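Breakfast Table, Jakdale: a Small Gallery

Every June I put up a page of tables. Dinner tables, card tables, the potting bench at Trolby that somebody eats lunch off -- whatever people will let me near. I started doing it when I moved out to Jakdale and didn't know anyone, and asking to see a person's table turned out to be a very quick way of getting fed. It has been going long enough now that people ask me when it's their turn, which is nice, and also means I eat a lot of toast.

This one is the toast table. I've wanted to do a toaster for ages, because everybody has one and everybody has opinions about it (dark, light, butter right to the edge, butter in the middle and hope). Add a few beans, a dish rack and some big bright letters on black cloth and I was very happy indeed. I've kept the notes short where I could manage it and rambled where I couldn't.
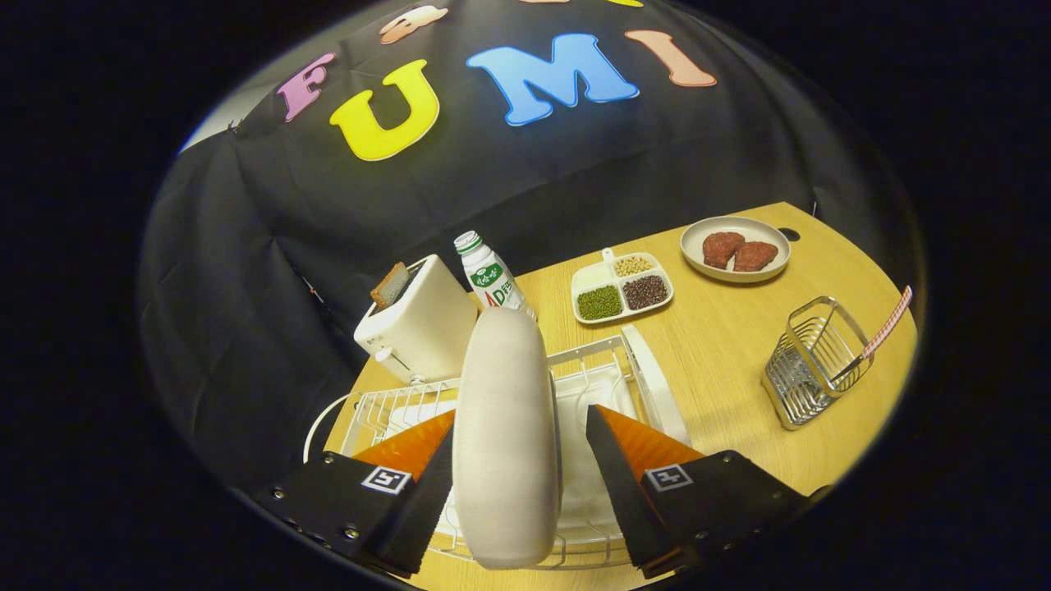

Words and table-bothering by Laine Mockus
Posted in Tables, June | 7 comments

The cream toaster with its slice sticking up gets my heart, but the plate is what I kept coming back to. Two reddish-brown pieces of meat, side by side on beige, very tidy, like they'd been told to wait there. I like a plate with space left on it. My own plates never have any.

And the dish rack right in among everything! I'm a firm believer in the dish rack on the table. Mansa Fiadzo, who let me do her kitchen last year, keeps hers under the window and walks across the room with every single plate, and I've tried to talk her out of it more than once. White wire, white drip tray, put it where your hands are. You lose some elbow room and you gain your whole evening back.

The letters make it for me, too. Pink, yellow, blue and salmon on black, big enough to read from the next room. I had a felt board as a kid with the same kind of cheerful colors, and I spent hours putting up rude words and taking them down again when I heard the stairs.

A word about the beans, because I know some of you are here for the beans. Yellow soybeans, green mung beans and dark red ones, each kept to its own section of a white tray. I did a bean shelf two years ago at the Hekungate co-op and I'm still getting mail about it, most of it from Aigars Kuusk, who wants it known that mung beans don't need soaking overnight and that I said they did. Aigars, I have corrected it. I cooked some last week with no soaking at all and they were fine in under an hour, with a bay leaf and too much garlic.

Soybeans are another story. Those I do soak, all night, in far more water than looks sensible, because they swell like anything. Farah Ngui taught me to rub them between my palms afterward so the skins float off, and you can pour them away with the water. It's slow and a bit slimy and I love it. Put the radio on.

The red ones I mostly turn into something sweet. If yours are the small kind, simmer them until they squash easily, add sugar and a good pinch of salt, and keep going until a spoon leaves a track across the pan. Then spread it on toast, which brings us neatly back to the toaster.
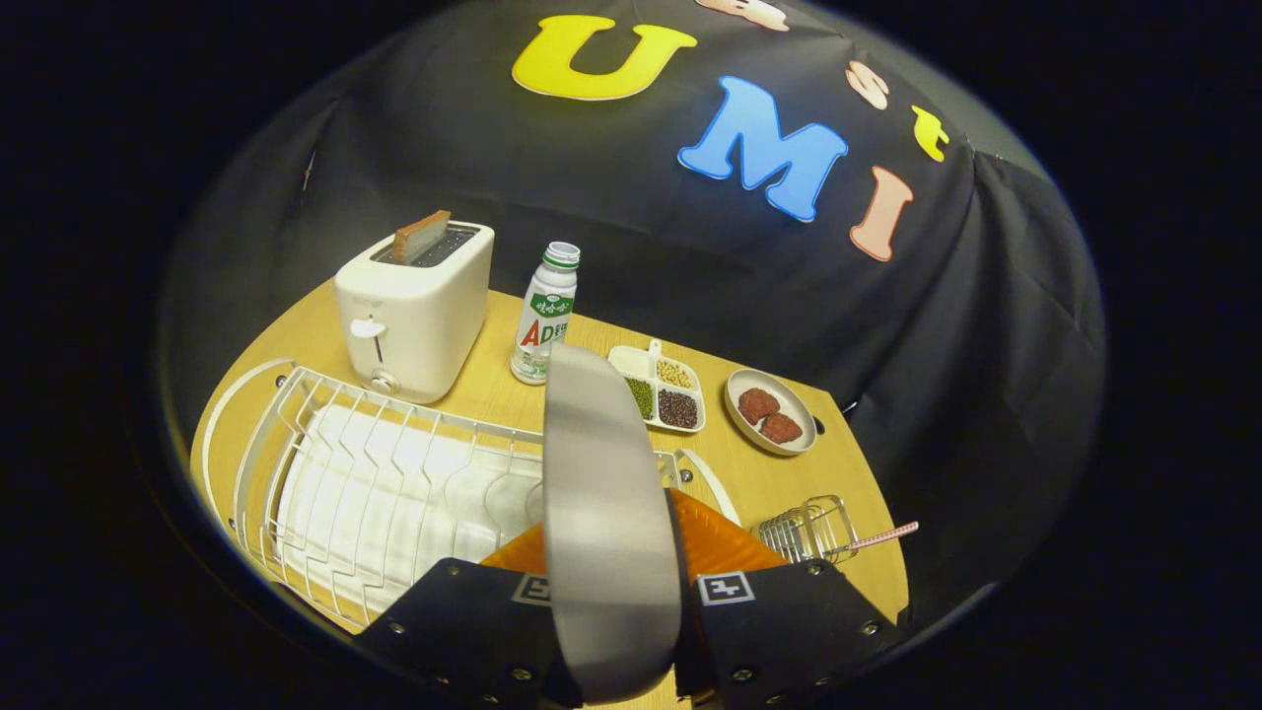 I've been through a few toasters myself. The first was a hand-me-down that only browned one side, so you had to turn the bread around halfway and remember that you had. The one I use now came from the Matei yard sale and has a knob that goes round and round without changing anything at all. I've learned to stand over it. Medium is when the kitchen starts to smell like a kitchen, and dark is when I've gone to answer the door.

Give me a round knob on the front over a row of buttons any day. You can find it half asleep. I also like a toaster with soft corners, partly for looks and partly because I have to wipe around the thing, and crumbs do love a corner. While I'm on the subject, pull out your crumb tray if you have one. Go on, do it now, I'll wait. I did mine after writing that sentence and I'm not going to tell you what it was like.

Wood for a breakfast table, always, and the lighter the better. Inna Skoryk painted hers dark green and it's gorgeous, but every speck of flour shows up on it. She wipes it down four times a day and claims she enjoys it. On pale wood you can be a bit of a slob and still have people over. A rounded front edge is kinder too, especially if you lean on your forearms with a mug the way I do.

That's the toast table. The full gallery is up to 41 tables now, and the page for the Trolby potting bench is finally back after I lost it in the spring (sorry to the three of you who wrote). If you want prints, the small ones are still at the counter in Hekungate, in the box next to the seed packets. Ask for the box, it gets moved.

Next up is a folding table that lives in the back of a van. I've been promised pancakes.

Filed under: toast, beans, wood, things on tables
Older: The Card Table at Matei
Newer: none yet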